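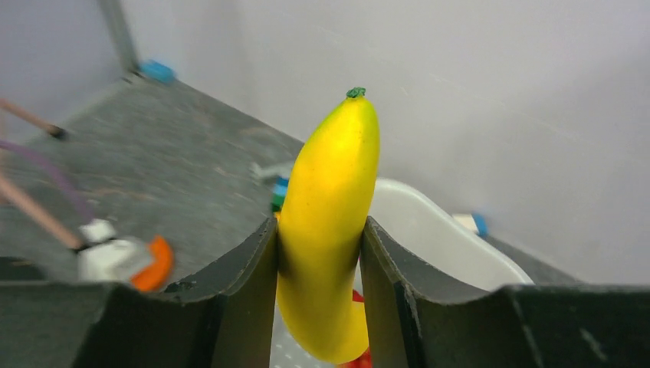 PLOSDEN, September 22, 2022

24 shares | 19 comments

The Single Banana

Yellow most of the way down, green at the tip, a few brown specks coming in near the upper middle. I would call that a banana with its affairs in order. Give it a day or two and it will be at the stage I like best. Give it four and it will be at the stage where people start saying the words "banana bread" in a hopeful voice and then go do something else.

Last month's item on the right way to store a cut onion brought in more mail than anything I've written for this newsletter, including the one on wills. A good half of the letters weren't about onions. They were about bananas, and they were cross. So this month it's bananas, and I'd ask you to stay calm.

The complaint, boiled down, is that bananas come in bunches and people don't. A household of one buys six. The first two get eaten a little too green, out of enthusiasm. The third is perfect. The fourth is fine, and the last pair go into the freezer in their skins, where they turn black and lie against the ice tray until the next time somebody moves house. I have three in there right now and I couldn't tell you what year they're from.

The obvious answer is to break up the bunch at the store. I know for a fact that many of you think this is illegal. Dorottya Veres, on Oron Street, wrote to say she has been shopping at Plerken for most of her adult life and has never once pulled a banana off its neighbors, on the grounds that her mother told her they'd be watching. I went to Plerken and asked. The young man stacking pears said, "You can take one banana," in the tone you'd use to tell someone they could sit down. The bananas are sold by weight. You can take one, or you can take five from five different bunches, which is what I did while he was still standing there, and he went back to his pears.

Five from five bunches is really the whole trick, and I could stop writing at this point, but I've been given the space.

What you're after is a staircase. Pick one that's ready for tomorrow, with a few specks started. Pick one that's plain yellow with a green stem. Then one with green at both ends, and one that's mostly green and feels like a piece of sports equipment. Leave the solid green ones for people who plan their lives further ahead than you and I do. If you pick them right you get a decent banana every day until the next trip, and the freezer gets nothing.

Two warnings. The first is about the orphans. When you pull a banana off the bunch, hold the crown with one hand and bend the stem with the other, slowly, as close to the crown as you can get. If you just yank, the peel tears at the neck, and a torn neck goes brown and soft before the rest of the fruit has made up its mind. This is also how you get those sad loose ones lying at the back of the display with a split collar. Someone did that and walked away. It may have been me, before I knew better.

The second is about the fruit bowl. I own a very handsome fruit bowl, a wedding present, deep blue, and it is the worst place in my house to keep fruit. It's deep, so whatever is at the bottom gets sat on. It lives next to the stove because that's where it looks good. And everything in it is in there with the apples, which give off the gas that ripens bananas in a hurry. Bananas give off plenty of their own, so in a full bowl they're all egging each other on. Put the staircase on a shelf or a counter with a little air between them, away from the stove and the window, curved side up if they'll stand for it. They bruise where they rest, and a banana on its back is resting on a smaller patch than you'd think.

Several of you asked about the hook. I do have a banana hook, the kind that looks like a very small gallows, bought at Bilgin's housewares when they were clearing out the basement. It works well for a bunch and is no use at all for a single banana, which has nothing to hang by. Mine now holds a dish towel and the good scissors. I can't say I regret the purchase, though I've stopped mentioning the price at home.

As for wrapping the stems in plastic, which three readers swear by and one reader swears at: I tried it. I bought two bananas that looked like twins, wrapped the stem of one, and left the other to its fate. The wrapped one stayed a touch yellower for a day. I'm told I imagined even that. It's a lot of fiddling with plastic wrap, a material I have never once torn in a straight line, and I'm not going to do it again.

The refrigerator, on the other hand, I've come around on. I was raised to believe that a banana in the refrigerator was a kind of crime, and the skin does go a dreadful color. But if the banana was ripe when it went in, what's under the skin holds up nicely for several days. The trouble is purely one of morale. You open the door, you see something the color of a boot, and you lose interest. I've started putting mine in a paper bag so I don't have to look at it. Don't put a green one in there, though. It will stop where it is, and taking it out again doesn't always get it going.

Now, about the specks. I had a long letter from a gentleman who throws out any banana with a mark on it. He says he's been doing this since he was nine. Sir, I read your letter twice. A few small brown specks on a yellow peel mean sugar. A dark streak on the outside is very often only on the outside, a scuff from being carried around with other bananas, and you'll find nothing under it when you peel. What you want to look out for is a soft patch you can push in with your thumb, or a split with something wet in it. Those you can cut out and eat the rest, or not, depending on who's looking. A banana that's brown all over is for baking, and a banana that has started to leak is for the compost, along with whatever it was sitting on.

Which end to open it from came up in 11 of the letters, and I refuse to get drawn in. I open mine at the stem. If the stem is still green and won't snap, I start it with a small knife, because bending it back and forth turns the top inch to paste. People who open theirs at the other end are perfectly welcome to, and they've been telling me about it for years.

Some of you wanted a recipe for what's in the freezer. Fine. Let two thaw in a bowl, not on the counter - they leak, and it's a brown sort of leak. Snip one end and squeeze them out like toothpaste. Mash them with an egg, a spoonful of oats if you've got them and a pinch of salt, and fry that in butter in small rounds, small enough that you can turn them without a speech. They come out soft in the middle and dark at the edge. They aren't pancakes, whatever the internet says, but they're warm and they take five minutes, and you've cleared some space next to the ice.

A correction while I have you. In the onion item I gave the subscriber count as 315, which was last year's number. It's 528, and a few of those 528 wrote in to say they felt overlooked. You weren't. I copied from the wrong line.

Next time I'd planned to do potatoes, but Dorottya Veres has written again. She went back to Plerken and took one banana, and the checkout asked her whether she'd like a bag. She wants to know what the right answer was. I've been thinking it over and I'd welcome your views. The squash piece will run in December as promised, assuming I've eaten the squash.

19 comments | Share this item (24)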